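right, thread on buying a second-hand table and getting it up four flights, because three of you asked and I've got 11 minutes before I need to leave

1/ decide the size BEFORE you look. I didn't. I looked at every table within 30 miles for most of January and fell in love with things that would have needed me to sleep in the hall

2/ tape the outline on the floor. newspaper works too. then sit on a chair next to it and try to push the chair back. mine hit the radiator. so, smaller table

3/ listings. search "dining table" and you get 3643 results. search the mispellings. "dinning table" is where the bargains are, people go straight past them

4/ ask for the measurements in cm and ask which bit they measured. Had one where the width was the width with the leaves up. had another where the seller, lovely man, gave me the height of the chairs

5/ price. new ones I liked in Hviid were 700 and up. I'd set myself a good deal less than that and stuck to it, mostly because the card wouldn't have let me do anything else

6/ go and see it. lean on each corner. get underneath with your phone torch, you'll feel daft, do it anyway. loose joints you can fix with glue and a clamp. woodworm I'd walk away from

7/ smell it as well. Ditte Bach bought a sideboard that had lived with a smoker and it's been in her garage with the door open ever since
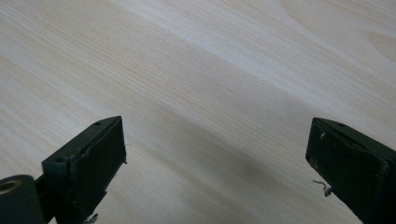

8/ ok the stairs. measure the tightest turn, not the front door. everyone measures the front door. ours is generous, the second landing is not

9/ legs off if they come off. bolts in a sandwich bag, bag taped to the underside. do NOT put the bag in your coat pocket and then lend someone the coat

10/ you need two people and one of them has to be in charge. Hafþór was in charge. I was told to stop saying "left a bit" as we were facing each other and it meant nothing

11/ old blanket round the top, tied with string. parcel tape straight on the wood takes the finish off, ask me how I know (different table, different flat, lost deposit)

12/ warn the neighbours. Debora Ferri on the third floor moved her bike and her plants and then stood there giving directions in a very kind way. she got biscuits

13/ van. I used Plimeo, Friday, 7 in the evening, cheaper than the weekend slots by a fair bit. driver doesn't carry, read that part. I hadn't read that part

14/ let it stand a few days before you oil or wax anything, specially if it's come out of a cold shed. then test a patch on the underside first. thin coats. more rag than oil

15/ wobble: check the floor before you blame the table. ours is the floor. felt pads, two on one leg, sorted

16/ someone's asking about chairs. no idea – we've got two folding ones and a piano stool. separate thread if I ever work it out

17/ oh and haggle politely. "would you take X if I collect tomorrow" worked twice. sending a number with no hello gets you blocked and fair enough

ok shoes on, bus. will anser replies tonight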